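KIT WATCH
Practise first, buy later? We try the Kondeder trial bench

2018-04-13

Several members have forwarded the same mailing from Kondeder, the Ultisberg firm that wants to sell small workshops a desk-sized arm by way of a computer program. You pay for the program, you set up your job on a simulated bench, and if it all goes well you order the arm and load the same job on to it. The mailing says you will be "production ready before the box arrives". We have heard that sort of thing before, so we took out a licence and gave it a fair go.

The licence is 292 a year for one seat, before tax. The arm it is meant to lead you to costs a good deal more, and Kondeder will only give a price once you have filled in a form and taken a phone call. I filled in the form. The phone call was mostly about service contracts.

What you get for the money is tidy enough. There is one arm, one table and a pale marked area on the table top where the work is supposed to go. You can move the marked area, change its size and tell the arm to go to it. The setup took me an afternoon, most of it spent on a licence key that would not take until I turned off the office firewall. After that the program ran without a crash on a fairly ordinary machine, and I will give them credit for the joint controls, which are clear and do what the labels say.

My trouble is with what the mailing says it proves. It quotes 2,000 practice moves without a fault. Fine, but a move over a bare simulated table is a very easy move. The table does not wobble. There is no swarf on it. The lighting stays put all day, and the gripper never has to cope with a part that came out of the mould slightly fat. If you want to add parts of your own, you need the parts library, sold separately, and the only shapes in the basic version are a block and a cylinder. I asked whether cable drag could be switched on and was told it was "on the list". It was on the list in the autumn as well, according to the notes on their own site.

Then there is the handover to the real arm. Kondeder says the job file carries across unchanged. I asked for the name of any shop that had done it and was given two, Bastos and Gakberg. Bastos did not reply. Gakberg did, very politely, and said they had re-taught every pick point by hand on the first morning and still thought the program was useful for working out reach. That sounds about right to me, and if Kondeder sold it as a reach checker I would have far less to grumble about.

So, for members weighing it up: there is a free trial of two weeks, and that is long enough to find out if the arm could get to where you need it. I would not pay for the year on the strength of the mailing, and I would certainly not sign the service contract before seeing a real arm handle your own parts on your own bench. If anyone has a job running on one, please write in. 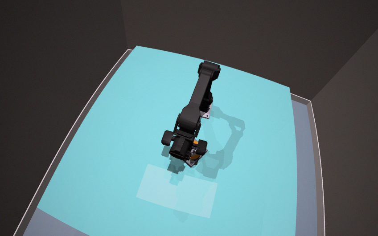 One reader has already written to say that the reach check alone saved their shop from buying an arm too short for the job, and that 292 seemed cheap next to sending one back. They agreed about the parts library, though, and had let the licence lapse.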